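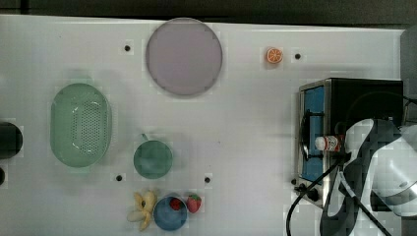

Plate, green cup and orange slice on the white table.

Client keeps reopening agreed scope. How do you handle the contract side?
Posted in Consulting Practice > Contracting and Fees

Ingvild Björklund
I run a one-person process consulting practice. In September I signed a fixed-fee agreement with a mid-size distributor, Lenihan, to document and redesign their order intake. The statement of work lists 10 process maps, one findings report and two workshops. The fee was split 40/60 between signing and final delivery.

The sponsor signed off on the findings report by email. Two weeks later the warehouse manager, who had not been in any of the interviews, asked for returns handling to be included. The sponsor forwarded this to me with "please incorporate." I added one map as a courtesy. I now have requests for three more, plus a third workshop at their Teltunmont site.

My agreement has a clause that says changes must be "mutually agreed in writing." It gives no rate for additional work and does not define acceptance. Final payment is tied to "completion of deliverables," and the sponsor's position is that the deliverables are not complete.

1. Does the email sign-off count as acceptance of the report?
2. Did adding the first map for free weaken my position on the others?
3. Is it reasonable to stop work until this is settled?

I would like to keep the client if possible. They have mentioned a second phase. 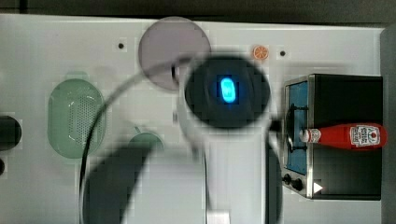
The table with the toy stove at the right.

Lornico
Taking these in order. Not legal advice, and it depends on your state.

1. Probably yes for the report, if the email names the document and says it is approved. It does not cover the maps or workshops. Save the email as a PDF with the headers and keep it with the version of the report you sent. If there were later edits, keep both versions.

2. Somewhat. One free item is usually explainable as goodwill, but you should put that in writing now. Send a short note stating that the returns map was supplied outside the statement of work at no charge, and that further items will be quoted separately. Do not apologize in it and do not argue the history.

3. Do not stop work on the original list. If you stop, you may be the party in breach. Finish all the listed maps and both workshops, deliver them together, and send a delivery letter that matches each item to its line in the statement of work. Ask for written acceptance or a list of specific defects within 10 business days. Your contract does not give you that deadline, so phrase it as a request. Most clients will respond to it anyway.

For the extra maps, send a one-page change order: description, price, delivery date, signature line. I price small additions at $570 per map, including one round of review. Workshops are quoted separately with travel. Below $200 I don't write a change order, but I still show the item on the invoice with a 100 percent discount so the client sees what it was worth. 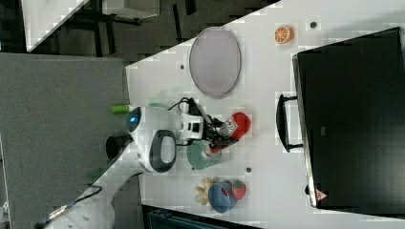
For the next agreement, define acceptance. Mine says a deliverable is accepted when the client confirms in writing or when ten business days pass without a written list of defects. Also name the one person who can approve changes. "Mutually agreed in writing" without a name lets a forwarded email look like an instruction.

Split the fee into more than two payments as well. With 60 percent held to the end, the sponsor has no reason to close the project.

Tridum
Had the same problem, just invoice them. If they want phase two they'll pay. Also get a better contract template.

Ingvild Björklund
Thanks. I have sent the note about the returns map and a change order for the other three. Lornico, does your acceptance clause apply to workshops too, or only to documents?

Lornico
Documents only. A workshop is accepted when it has been held. I attach the attendance list to the invoice.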